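Reference > Household > Containers > Ribbed basket

Ribbed basket

A ribbed basket is a small household container whose outer wall carries closely spaced vertical ridges. Many taper gently toward the base, which lets empty ones nest. Some have slots between the ridges — others are solid. Common uses include holding pens, hair ties and sewing supplies.

The Lerncombe pattern has 16 slots and a plain rim. The Brikolden pattern is shallower and has 10. On a soft surface such as a bedspread, a light basket tips easily when long items are dropped in, so a wide base is preferred.
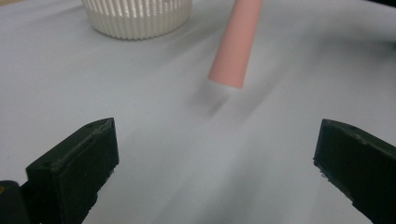
Related articles
- Drawer divider
- Dristum tray
- Pleated cup
- Brunet box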